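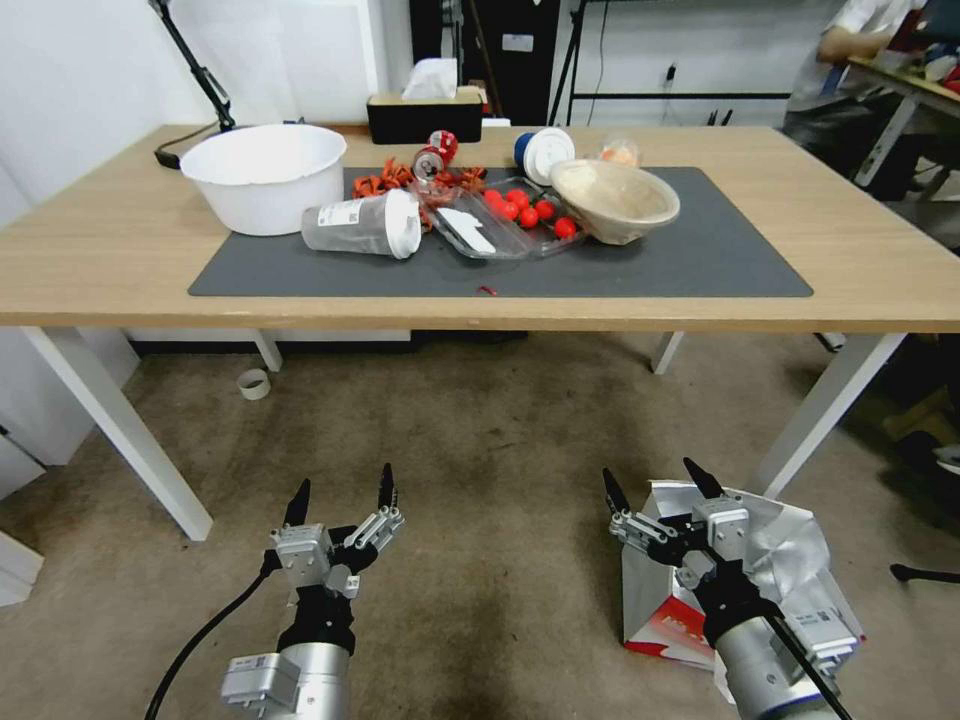 Spent this week rerunning the Wakach result on our own table. I've been grumbling about that number since February, so it seemed only fair to go and check it. Thread, longer than I wanted.

If you missed it: Wakach is a training method for clearing mixed clutter with two arms. The claim is that you collect your demonstrations as usual, have the policy mark its own hesitations, and retrain with extra weight on the moments right after a hesitation. No new data needed.

I like the idea fine. Hesitations are where the policy is confused, and that's where you'd want it to learn more. My trouble is with how the result was shown.

The headline is a success rate on "cluttered tables." Look through the appendix and the clutter is mostly solid things with a decent gap between them. A box, a mug, a block. I would call that a table with things on it.

So ours has food packaging. Clear plastic, soft plastic, a can, a bowl that tips over, small round red things that roll when you touch the container they're in. The task is to put the trash in a paper bag and leave the rest alone.

Setup for people who care: two arms, a head camera, 1,423 demonstrations, all from our own sessions. Same training code as the release. We changed the camera settings and the joint limits and left everything else as it came.

We trained two policies. One plain, one with the Wakach weighting. Same demos, same number of steps, same random seed. Omprakash Mishra ran the trials and wasn't told which policy was loaded. He complained about this more than I expected.

12 trials each. Yes, I know that's small. The original comparison is also small, and it gets quoted with a decimal point.

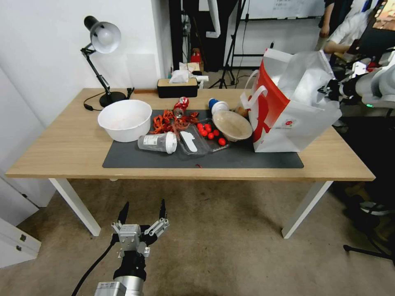

Plain policy: 8 out of 12. Wakach policy: 8 out of 12.

Before anyone gets excited in either direction, a tie at this size doesn't show the method does nothing. It would miss a modest improvement easily. What I'm willing to say is that the big jump in the paper should have been hard to miss, and we didn't see it.

Where it got more interesting was the failures. The plain policy mostly failed on clear plastic. It closed in slightly the wrong place, lifted, and came up with nothing. Then it carried the nothing over to the bag and let go of it very carefully.

The Wakach policy did that less. It also stalled more. It would get near a transparent container, back off, come in again, back off. Two of its failures were simply the clock running out.

My guess, and it is a guess: if you put extra weight on what happens after a hesitation, you also teach the thing that hesitating is a normal part of the job. Our demonstrators pause a lot near clear plastic. I pause a lot near clear plastic.

The paper doesn't report time per trial. I'd love to see it. If the successes got slower, then some of the gain may come from a generous time limit. Ours was shorter than theirs. That is a fair criticism of us, and I'd rather make it myself than read it in the replies.

Now the bag. I have strong feelings about the bag.

Every clearing paper I read this year drops things into an open rigid bin. A bin stays open. A paper bag leans, folds in on itself, and moves when you brush it. One arm has to hold the edge the whole time, which means you're really testing one-armed picking plus one-armed patience. 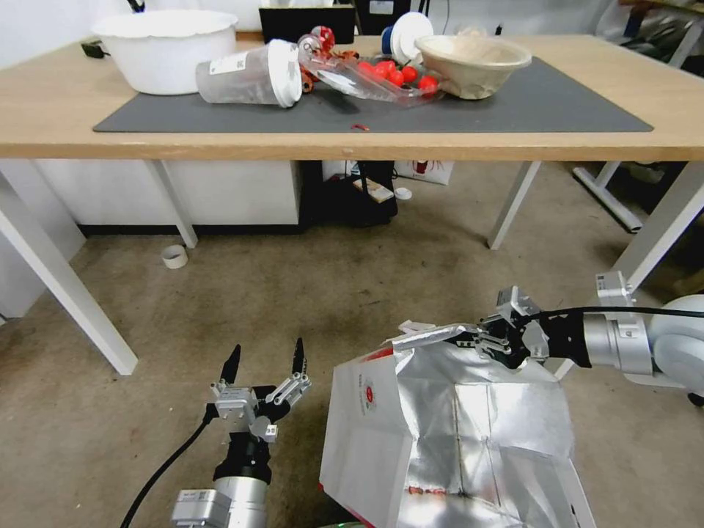
Holding the bag accounted for three failures across both policies. The grip slid down, the opening closed, and the next item landed on the rim. No hesitation was marked in any of them. The policy was perfectly confident.

That's the bit I'd push the authors on. The method only looks where the policy already knows it's unsure. A confident mistake gets no extra weight at all, so retraining has no reason to touch it.

Someone at Mastden suggested using disagreement between several policies in place of the self-marking. Could help. Costs more compute, and the whole sales pitch of Wakach was that it's cheap.

Also asked: did we try it on top of Nimri? No. One thing at a time, and the Nimri license form is still sitting in my inbox.

And no, I don't think swapping in the Oltateck fingertips fixes the clear plastic problem. Softer tips forgive a bad grasp. They don't help you find a lid you can't see.

What would change my mind: more trials, blind operator, time per trial, and at least one object the camera has trouble with. If the gap shows up under those conditions I'll post it here in large type.

Trial sheets go up once Omprakash finishes typing in his notes. His handwriting for "slip" and "stop" is the same word.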